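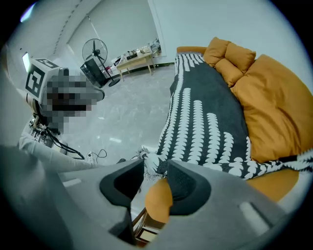
Page 62

Speaker notes: What the planner thinks it knows
Lindton workshop on software for home manipulation, Fri 7 May, afternoon slot

Opening. Leave the picture up while people sit down. Don't read the title aloud, they can read.

Start with the blanket. Black and white, draped along an orange sofa, white leaf shapes on black, crumpled at the near left corner, with fringe hanging there too. Ask the room how many of them would trust their own perception stack to say where that blanket stops. Wait. If a hand goes up, ask what the stack does with the fringe.

Then the big cushion. Same orange as the sofa under it. Our segmenter likes to merge things like that, and it does so with high confidence, which bothers me more than the merging. A low score I can plan around.

Point one: the demo data is fine, the claims are the trouble.
We have 3,281 demonstrations in the Güneş set. The cleaning script keeps 3,014 of them. I used to say that number proudly. Now I ask what was in the ones we dropped, and the answer is mostly "tracking lost", which covers everything from a bad marker view to a real failure of the task. If you drop both under one label you have taught the policy that hard moments don't exist. Show the log line here if the projector behaves.

Point two: markers.
Go back to the picture, left side. Two square markers on the white mount, one facing forward and one on top at a steep angle. People treat the second marker as free accuracy. It can be, if the solver weights it by viewing angle. Wurnance didn't until October. Before that a steep marker could pull the pose as hard as a good one, and the gripper path got a little hop in it. We trained on the hops. Say this plainly, it was our release.

Also mention glare. Pale glossy floor, bright white reflection near the middle. Feature tracking will happily lock on to a reflection, and a reflection moves when you do. Ask for a show of hands: who masks the floor? Last time it was very few.

Point three: the wide lens.
Walls bend, the cabinet by the fan leans over. All fine if you model it. What I object to is undistorting to a neat rectangle because the pretrained backbone wants one, and throwing away the edge of the view. In this picture the edge is where the other gripper is. If the planner is meant to coordinate two hands, I'd like it to keep the second hand.

(Someone will say a bigger model learns the distortion by itself. Maybe. Ask which test showed that, and whether the test room was also the training room.)

Point four: the 97 percent slide.
Gernident reports 97 percent on blanket folding. I have no quarrel with the people or the code, the planner interface is cleaner than ours. My quarrel is with the scoring function. It checks the outline from one camera. A blanket with a wad tucked under the top layer passes. I have watched it pass. So before anyone compares numbers, open the scorer and read it -- it's short.

What I would ask for instead:
Keep rejected demos, with a reason code for each.
Log the pose covariance next to the pose.
Let the planner say "don't know" and count how often it does.
Test with a sofa nobody has tuned on.

If running late, skip point three and go straight to the scorer. Don't skip the October bug.

Likely questions. "Does any of this work in a home?" Some grasps do. Whole tasks, I haven't seen enough to say yes. "Will you share the rejects?" Yes, once the reason codes are in -- don't promise a month.

Last slide is the log format. Leave it up during questions, people will want to copy the field names.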